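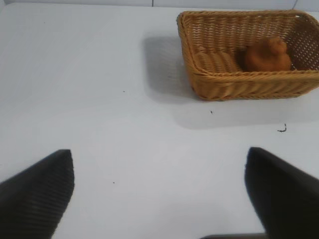 3.2 Ground floor plan and the shared yard

The second site, in the Weveck quarter of Kadbridge, was chosen because the housing there has almost no common rooms. The plot is a former dairy depot between two residential blocks, and it has street access only from the north. The earlier proposal by the Plovon studio placed one large hall in the middle of the plot. This solution gave a clear entrance, but it left the ground floor apartments on the east side with very little daylight during winter.

In our version the hall is divided into two smaller volumes, with an open yard between them. The north volume contains a laundry, a repair workshop and a small kitchen. The south volume contains a reading room and a room for children, both with low windows to the yard. Figure 4 gives the interior finish considered for the tables and storage of the reading room: a plain white top and woven wicker. The same light tone is continued on the walls.

The yard is 16 m long and opens to the street by a covered passage. Residents of the neighboring blocks asked for a gate that can be closed at night, and this was accepted - although it makes the passage less public than we first intended. Aravena (Section 2) describes a similar conflict in the Jugah courtyards, where the gates were later removed at the request of the shops.

Seating in the yard was planned for 80 persons. During the first review in July this number was judged too high for the fire exit, and the benches along the west wall were taken out. The width of the passage was not changed. The roof of the north volume is reached by an outside stair and carries planting boxes, which the tenants will maintain by themselves.

The storage rooms remain the weak point of the plan. They are reached only through the workshop, and each has a floor area of roughly 10 square meters, so bicycles and garden tools must share the same space. A separate bicycle store under the stair was drawn, but the clear height under the landing is too small for it. The question is taken up again in Section 3.4, together with the drainage of the yard.

Figure 4. White table and woven wicker basket.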